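Keep the Old Office Computer Open One More Time
Opinion, by Huệ Lại
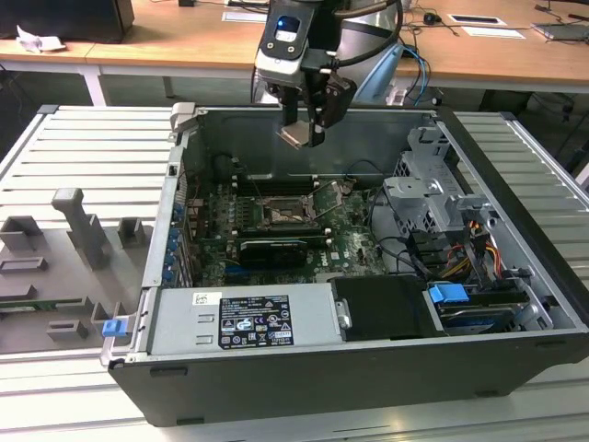 I think every person who works with a computer should open one at least once. I did it first when I was already 25, in a repair shop in Lestgate, and I was afraid to touch anything. The owner, Bhavana Unnithan, gave me a black office tower that a company did not want anymore. She said, "You cannot make it worse, it is already garbage." After one afternoon I did not believe it was garbage.

The old office towers were made by people who thought about the next person. The side panel comes off. The drive has a blue plastic handle, and blue means you are allowed to pull here. The power supply has its label with all the numbers, so you can read what you need to buy. The memory goes out with two small clips. I learned all this without a manual, and my English was much weaker then.

Now compare it with the thin laptop I bought later. The memory is soldered to the board and the battery is glued. When the keyboard stopped working, the service desk asked a price that was more than half of a new machine. I paid, and I am still a little angry.

My friends say that nobody wants a big black box under the desk. I understand this. It is heavy, it collects dust, and the fan is not silent. But last December our office in Feltatia sent 18 towers to recycling, and most of them needed only a new drive and some cleaning. A school could use them for years. We did not even look inside before the truck came.

I do not ask that everybody becomes a technician. I ask that offices keep a screwdriver and a free table, and that one person has permission to try before the machine is thrown away. And I ask the manufacturers to bring back the colored handles. They cost very little, and they told me where to put my hands.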